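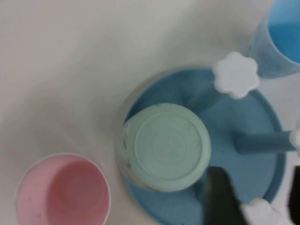

*A pink cup and a mint-green one, with the blue stand and its white flower-shaped caps.*

# Come and put some cups away with us

If you've ever stood in your kitchen with a cup in each hand and wondered where on earth they were supposed to go, we would love to hear from you. The Hornmont Household Study is looking for 200 people to spend part of a morning or an afternoon at our Herholm rooms, tidying up a table in whatever way comes naturally to them. We mean ordinary tidying, the kind you do at home while thinking about dinner.

We are a small group with a long-running interest in how people store the everyday things they drink from, eat off and carry around the house. Our last round was about food containers and their lids, and many of the people who came to that one asked us what was next. Well, cups are next! Cups and the stands they live on.

## What you'll be doing

You'll sit or stand at a white table with a cup stand and some plastic cups in front of you. We'll ask you to put the cups away, then take them off again and set the table for a few people, then put everything back. After that we swap the stand for another kind and you have another go. There are 6 rounds in all, and most of them are short.

Some people hang a cup from a peg, some turn it upside down on the base, and some like to stack things and leave the pegs for later. Every one of those is fine with us. We won't be telling you how to do it, and we'll try very hard not to look pleased or disappointed whichever way you go.

Between rounds we'll ask you a few questions about home: where your cups live, who puts them away, whether you keep special ones apart for children or visitors, that sort of thing. You're welcome to say as little or as much as you like. (In the lids study we had one person who talked for so long about a bread box that we had to move the next visit back, and we enjoyed it enormously.)

The whole visit takes 40 minutes, including the time it takes to hang up your coat and sign the form. You'll receive $40 for coming, paid before you leave, and you get the full amount even if you decide partway through that you'd like to stop.

## Who can take part

- Anyone aged 18 or over who lives within reach of Herholm.
- You don't need any experience, and you don't need to be tidy. We would be especially glad to hear from people who would not call themselves tidy at all.
- Left-handed people, please do sign up. We had far too few of you last time.
- People who share a kitchen with others, whether that's family, roommates or a hall full of students, are very welcome, and so are people who live alone.
- If you have stiff or sore hands, or the use of one hand, we would really like your company. The pegs on some of these stands are small and we want to hear what they're like to use.
- You can come if you took part in the lids study. You can't come twice to this one, though, as much as we'd enjoy it.

Two people from the same household may both sign up. We'll book you one after the other and ask the second person to wait down the hall with a magazine until it's their turn.

## The room 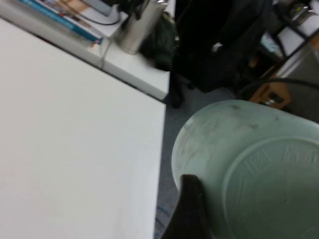
*White tables, gray carpet, and books on the desk at the back.*

Please don't expect a show kitchen. It's a working room with desks and shelving in it, and you'll be at a table with a smooth white top. If standing is hard for you, or sitting is, tell us when you book and we'll arrange things to suit. There is step-free access from the parking lot and a restroom on the same floor.

Parents often ask whether they can bring a baby or a small child along. Yes, you may, as long as there's a second grown-up with you who can take them into the waiting area if they get restless. We have a box of toys there – not a very exciting one, so a favorite from home is a good idea.

We'll make you a hot drink when you arrive if you'd like one. Water is always on hand as well.

## What happens to what you tell us

We write notes while you work, and we'll ask whether you're happy for us to record your hands and the table. You can say no to the recording and still take part, with the same payment. Your name is kept apart from the notes, and we don't pass either of them on to anyone selling anything. You can ask us to remove your visit from the study at any time up until the end of June.

When we've finished, we write everything up in plain words in a short booklet, and we mail a copy to everyone who came. It usually takes us most of a year, so please be patient with us if you move house in the meantime, and let us have your new address!

## How to sign up

Visits begin in January and run through April, mornings from 9:30 and afternoons from 1:00. A few early evening places are set aside for people who can't get away during the day.

To book, fill in the sign-up card at the Hornmont front desk or at the Laryea Street branch library, or ask either desk to mail one to you. On the card, please write:

- your name and the best way to reach you
- whether you'd prefer a morning, an afternoon or an early evening
- which hand you write with
- anything you'd like us to have ready for you

Somebody will get back to you within a week or so to settle a time. If the day comes and you can't make it, a quick call is all we need and we'll happily find you another.

The number 12 bus stops at Hurnon Corner, and from there it's a short walk past the bakery to our door. Ring the lower bell.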